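Skostcombe opens its shared workshop to visitors in April, from 4 in the afternoon until the coffee is gone. I went for the grippers. The sign at the door promised "home robotics," which at most open days means a vacuum cleaner with googly eyes.

Rahel Berchtold met us and went straight to the build, a pair of hand-held grippers put together by members over the winter.
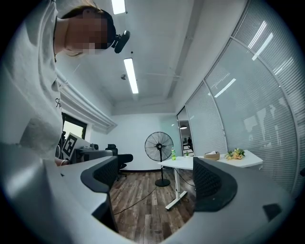 *The gripper at Skostcombe, jaws open.*

The group has printed 1739 parts, Rahel said, a number that includes the bad ones. She would not say how many were bad. The finger pads went through eight versions, and the first was cut from a bath mat.

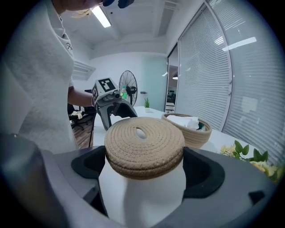

I build at home, on a kitchen table, so I mostly wanted to know about cables. Wendelin Camenzind had views. His first build, the Tarkska, ate two connectors a week. I looked at the black cable trailing from the gripper toward the floor and thought of my own, which the cat has claimed. Wendelin recommends a loop at the wrist and a calm temperament.

Visitors could ask for a turn. I asked, and learned that my wrist 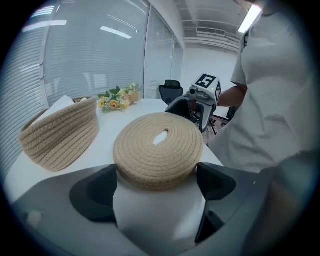 has opinions after two minutes. Indira Raju, who did the housings, told me to drop my elbow and stop squeezing like I was at a fruit stall. It helped, a little.

The parts list is free to take home. I folded mine in with the map and have already found a screw size on it 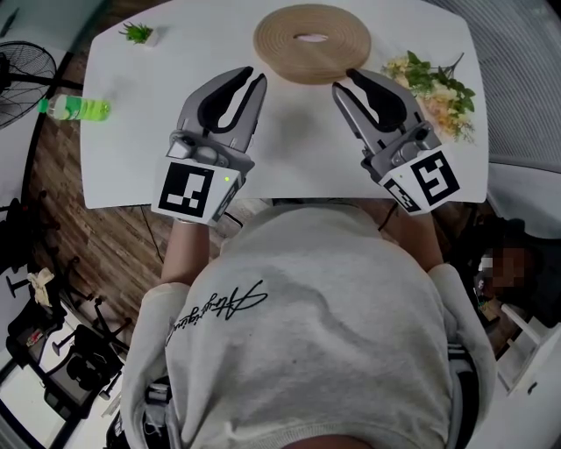
that my hardware store has never heard of. Indira says to try the bike shop. Next open day is in the fall, and Rahel wants more chairs.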